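Search this journal Enter keyword or author

Share this article 3 shares 2 comments

3. Floor and wall finishes in shared passages

3.1 Survey material

The records used in this section come from the housing survey at Kumthorpe, which was limited to blocks completed before 2000. Each record covers one passage between two doors and gives its clear width, its floor finish, the finish of each side wall up to shoulder height, and the type and spacing of the lamps. After the removal of duplicates, 2717 records remained. Passages with carpet on the wall side were kept. Passages with a change of level were removed, as the step edge draws the eye and the effect of the finish cannot be separated from it.

Finishes were graded on site by two surveyors, Loureiro and Adamczyk, who worked apart and did not see each other's sheets. Floor tone was read against a grey card. Wall texture was graded by hand on the Wiegand scale, which runs from smooth paint to coarse render. Where the two grades differed by more than one step, the passage was visited again and a joint grade entered. Most differences arose on painted brick, where the joints are deep but the brick face is smooth, and the scale gives no clear rule for this case.

3.2 Tone at the foot of the wall

The line where floor and wall meet is the main cue to width in a long passage. When the two surfaces are close in tone, the line is weak and people tend to judge the passage wider than it is. They then walk nearer the wall, and the lower part of the wall shows more wear. The Kumthorpe records agree with this pattern for pale floors under pale walls. They agree less well for dark floors, where scuff marks are harder to see and wear may have been under-recorded.

Skirting complicates the reading. A white skirting between a mid-tone floor and a mid-tone wall gives two lines in place of one, and residents interviewed by Bergmann took sometimes the upper and sometimes the lower as the edge of the floor. For this reason passages with skirting are reported apart from those in which the wall finish runs down to the floor.

3.3 Texture and side lighting

Texture matters chiefly under side lighting. A coarse wall lit from directly ahead looks much like a smooth one, but the same wall lit from a window or lamp close to its plane breaks into small shadows and reads as darker. Its tone against the floor therefore changes along the length of the passage and through the day. In the Dosard block the contrast at the foot of the wall was strong in the morning and had almost gone by late afternoon, with no change in either finish. A single reading taken at noon would have missed this, and we advise at least two readings wherever daylight enters from the side.

Coarse finishes also hold dust. Kołodziej noted that render near the entrance doors had drifted in tone well away from the same render further in, and that washing restored only part of the difference. The grades in this section were taken before washing.

3.4 Colour

Hue was given less weight than tone in the survey, but it cannot be left out altogether. A brown wall and a grey floor may stand close in tone and still be told apart without effort by most people with normal colour vision. The pairing of a grey floor with a brown textured wall in a narrow space is illustrated in Figure 3, a computer rendering. For residents with reduced colour vision the same pairing may offer very little. The Fotimow guidance sets its limits by tone alone, and we have followed it in the tables so that the results can be compared.
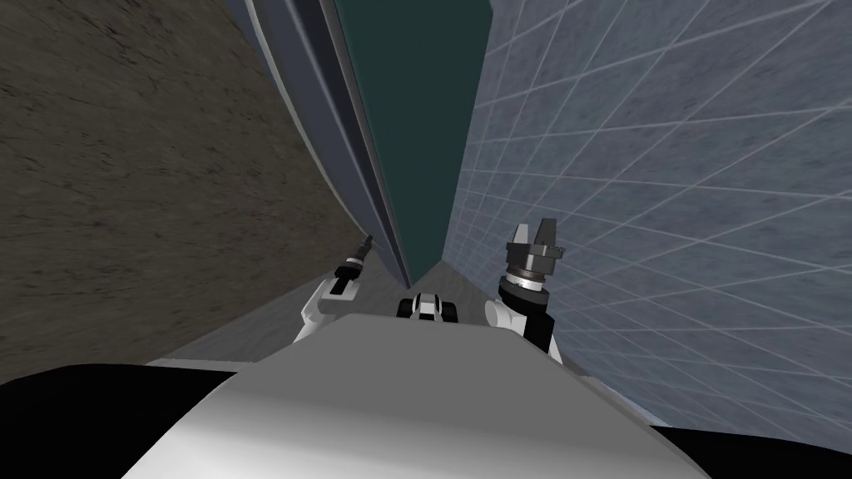 Pairings that pass on hue but fall short on tone are therefore entered as failures, and are marked in the tables with a dagger. The width bands used to group them are set out in Section 4.

Comments (2)

Shayne Doolan
Were the lamps switched on during the daylight readings at Dosard? Table notes do not say. Ours run on sensors and it changes the tone grade by a full step.

Idalina Loureiro
Switched off for all daylight readings. We will add this to the notes.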